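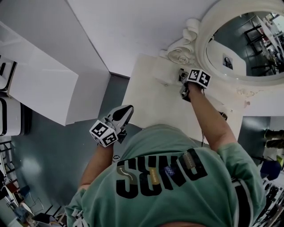 Fig. 4-1. Working position at the bench.

Manuals > Treloar > Compact Series > Section 4: Changing the Cabin Air Filter

Applies to all Treloar compact models with the single-element filter housing. Replace the Josura element every 4,000 miles in dusty areas.

Before you start: switch the ignition off and remove the key. Let the blower fan stop completely.

1. Open the glove box and take everything out.
2. Press both side walls inward until the stops clear the dash opening. Lower the box.
3. Unhook the damper cord from the right side.
4. Release the two tabs on the filter cover. Pull the cover straight toward you.
5. Slide out the old element. Keep it level so that debris does not fall into the fan.
6. Wipe the housing with a dry cloth.
7. Insert the new element with the airflow arrow pointing down.
8. Refit the cover. Both tabs must click.
9. Hook up the damper cord and raise the glove box.
10. Run the fan at full speed for 120 seconds and listen for rattling or whistling.

CAUTION: Do not run the fan with the cover off.

NOTE: Cars built at Ovville before October have a single tab on the cover and a locating lip on the left. Seat the lip first.

NOTE: Resetting the service counter is covered in Section 5. The counter gives its first reminder 2,000 miles before the element is due.

Comments

Abundio Tlapale: Step 3, my cord is on the left. Right-hand drive car, in case that matters.

Lorna MacKinnon: Same on mine. The Stundbridge dealer had the element in stock on Thursday but not the cover, and one of my tabs has snapped. Is the cover sold separately?

Previous | Contents | Next | Parts | Contact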